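Sorter Shelf Is Back Open at the Camstead Toy Library

Good news for everybody who has been asking me at the grocery store: the shape sorter shelf at the Camstead toy library is open again as of Saturday! I went over in the morning with my two-year-old nephew and stayed way longer than I meant to (he had to be carried out, shoes in hand).

If you missed the whole saga, the shelf closed back in April so the collection could be gone through piece by piece. The library has 1368 toys on its books, and 187 of them are sorters, stackers or peg boards of one kind or another. Those get borrowed more than anything else in the building, and they come home with parts missing more than anything else too. A sorter with no star is a pretty sad thing to unpack in front of a toddler.

Younes Mahrous, who runs the desk, told me they ended up with 654 stray pieces in bins before they started matching them to their boards. He did most of it in the evenings on the long table by the radiator, with the ball game on. "I dream about hexagons," he told me, and I believe him. 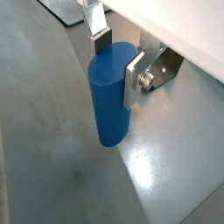 Loose pieces are getting their own drawers now, sorted by shape, and I love this part. You can come in and ask for a single replacement for a sorter you have at home, even one that never came from the library. The cylinders are my favorites, I'll admit it. A plain blue one with a flat round top is about as simple as a toy gets, and my nephew will still carry one from room to room all afternoon and then cry when it rolls under the couch. Round pieces are the ones that go missing most, Younes says, and the drawer for them was already half empty when we left. Replacements are free for members and fifty cents for the rest of us who keep forgetting to renew.

There are some new arrivals too. Anent, the little secondhand shop on the corner, gave two crates of wooden trains and a dollhouse that needs a door. Ragab Hardware put up the new shelving, and it's low enough now that the kids can pick for themselves, which means you'll be going home with something loud. And there's a Fluvska stacking set behind the desk that you have to ask for, as it only goes out a week at a time. We're on the waiting list. There are a lot of names ahead of us!

I also got talking with a mom who drives in from out past the reservoir, and she asked if the harder sorters were worth bothering with for a kid under three. I'd say try one. My nephew goes straight for the circles and ignores the rest, but last week he sat there turning a square over and over in his hands for the longest time. Start with two or three pieces, keep the others in your pocket, and hand them over when the first ones get boring.

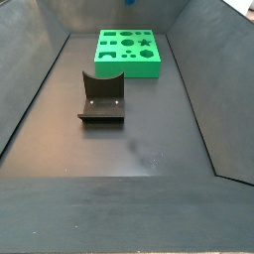
Can you borrow a sorter without being a member? Anyone can take one toy home for a week on a ten-dollar deposit, and you get the deposit back when the toy comes home with all its pieces. Bring something with your address on it. If a piece does go missing, tell the desk before you drop the toy in the return bin, so they can pull a match from the drawers right away.

The library has been going since 1972, first out of a church basement and now in the old shoe store on the square, with the same bell on the door. Hours are the same as before the shelf closed, and the side entrance is still the one to use with a stroller. They're also looking for sturdy drawstring bags, any color, big enough to hold a dozen blocks. I've got four in the trunk of my car already and I'll be dropping them off this week.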